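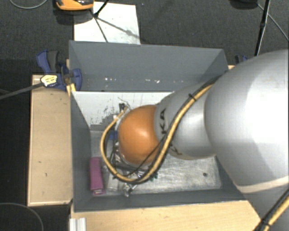 Ngân Khổng
Nov 23, 2025

Thread on niche dimensions, for anyone ordering an urn before the cemetery has sent the paperwork.

A columbarium niche has three sizes that matter. Outside size is what the brochure prints. Inside size is the cavity. Clear opening is what an urn has to pass through, and it's the smallest of the three in most older walls.

The spring clip or rosette bracket that holds the shutter sits inside the corner of the opening. On the Doresura units in our north wall it takes a bite out of every corner, so a square urn that matches the cavity on paper will not go in.

Ask the cemetery for the clear opening in writing, width by height, with the brackets in place. Then ask for depth measured from the inner face of the shutter. Front to back gets forgotten and it's where round urns fail.

Volume is a separate question from fit. The usual planning rule is one cubic inch of urn for each pound of body weight before cremation. It's a planning rule. Bone density and frame move the result in both directions.

An urn listed at 200 cubic inches is sold as full adult size. Check whether that number is interior capacity. Some catalogs give it for the vessel with the lid off and say nothing about the threaded collar.

Companion niches: two urns, one cavity. Divide the clear width by two, then take off finger room. I need to get a hand around the second urn to place it. A pair that touches both walls can't be set down level.

We opened 16 companion niches in the Ernotis section in May for second placements. In four of them the first urn stood dead center and had to be shifted, with signed permission from the family each time. In two, the second urn was too tall for the opening and went back to the family to be exchanged.

If you expect a second placement later, tell the cemetery at the first one. The first urn goes left or right and a note goes on the niche record.

Glass fronts are different again. The frame is hinged or screwed and usually leaves a wider opening than stone, but rules on contents are tighter. Ours allow the urn, one photo frame, and nothing that sheds or wilts.

Temporary container from the crematory: a plastic box, and many cemeteries will accept it behind a stone shutter. Ours do. Ask before you buy anything.

Keep the metal ID disc with the remains when they are transferred to an urn. Inside, on top of the bag. Same for the cremation certificate - the original goes to the cemetery office, a copy stays with you.

Engraving lead time on our granite shutters is seven weeks. Bronze plates take nine. The placement can go ahead with a blank shutter.

Next thread will be on in-ground urn vaults, lid seals and burial depth.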